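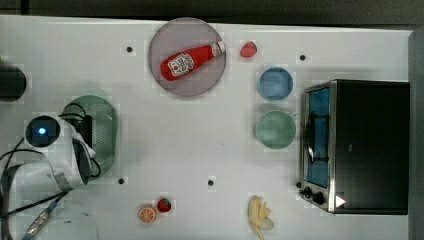
Ketchup auf dem Teller, Schüsseln vor dem Miniofen

Spielküche: wohin mit dem ganzen Kleinkram?
Auf dem Tisch liegt bei uns alles durcheinander. Im Forum von Sturkemum schwören alle auf das Sortiersystem von Cerix mit 6 Einsätzen. Ich glaube ja, dass man da bloß teures Plastik für billiges Plastik kauft. Hat das jemand länger als einen Monat durchgehalten?
Eglė Ots
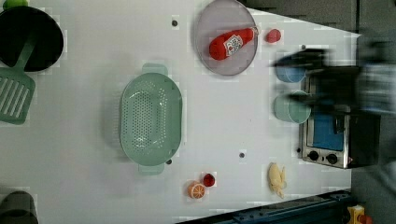
Ovales Sieb in Mintgrün, links der Pfannenwender

Dutham
Haben wir, seit November. Bringt wenig. Die Einsätze sind für Obst ganz nett, aber ein Sieb mit zwei Griffen geht nirgends rein, und der Pfannenwender sowieso nicht. Angeblich passen fast 200 Teile in den Kasten. Mag sein, wenn es lauter Erdbeeren sind.
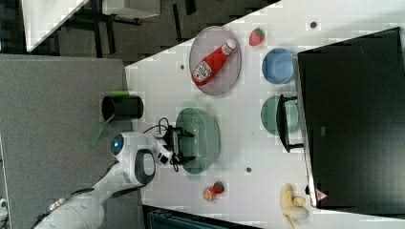
Bei uns steht der Kasten inzwischen im Regal, und die Kinder kippen abends trotzdem alles in eine Kiste. Dauert zwei Minuten. Ob das pädagogisch wertvoll ist, soll mir mal einer beweisen.

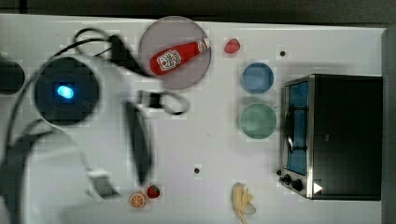

Kann man die kleinen Früchte wenigstens in den Schüsseln lassen?
Kann man, solange keiner die Schüsseln zum Kochen braucht. Also ungefähr bis zum nächsten Morgen.

Mārtiņš Kütt
Kiste reicht. Großes nach unten, Schüsseln ineinander, Obst obendrauf. Von den Etiketten, die Cerix dazu verkauft, halte ich auch nichts, die lösen sich beim ersten Abwischen.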